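Granite counters – would you do them again?
Walldale Homeowners Board > Kitchens

skenari_sue
Posted Jan 5, 2022

OK so we're finally redoing the kitchen in April and I have gone back and forth on this so many times my husband leaves the room when I say the word "slab." I keep coming back to speckled granite, the beige and brown kind, with a big pot sitting on it like somebody really cooks there.

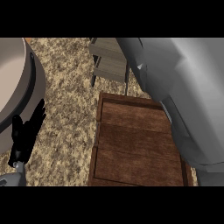 Howard Hebden
We've had granite in two houses and I'd put it in a third. You set things down on it, you wipe it, you go to bed. My only gripe is the sealing. The guy at Van Hecke told us once a year and I think I've done it twice since we moved in, and it still looks fine to me. My sister has marble and she follows people around with a coaster.

skenari_sue
Howard, I would absolutely be the coaster person. No marble for me! What did you end up using to seal it?

Howard Hebden
Whatever the store had. It was a spray. I'd have to look under the sink.

Wulan Ngau
I'm going to be the grump here. I had the beige speckled stuff for years and I hated it. It hides crumbs so well that you never know if the counter's clean until you put your arm down in something. I was forever running my hand over it to check. When we moved I went with plain white quartz and I can see every single toast crumb, and I love that.

PattyO_Walldale
See, hiding crumbs is the whole reason I picked mine, lol. Three kids and a dog. I don't want to see it.

Wulan Ngau
The ants will see it, Patty.

Teguh Mangundap
Not to derail but has anybody priced laminate lately? We got quotes last fall and the difference between decent laminate and the cheapest granite was $600 for our kitchen, which is small. I went in sure I'd pick laminate and walked out confused. Then the granite people wanted extra for the sink cutout and we were back where we started.

skenari_sue
Ugh, the sink cutout! Mine's on a separate line too. And they want $1,000 up front before they'll even hold the slab – is that normal??

Endang Purba
We paid a deposit but only after we'd gone to the yard and put our names on the actual piece. Please do that. The sample they hand you is the size of a paperback and a whole slab can look really different. Ours has a big dark swirl that would have landed right next to the stove, and they flipped the layout for us when we asked.

Howard Hebden
Agree with Endang. Go see it, and bring a cabinet door.

Wulan Ngau
And bring some crumbs.

skenari_sue
Fine, Wulan, I'll bring toast. We're going Saturday if the roads are OK, and I'll post what they say about the deposit.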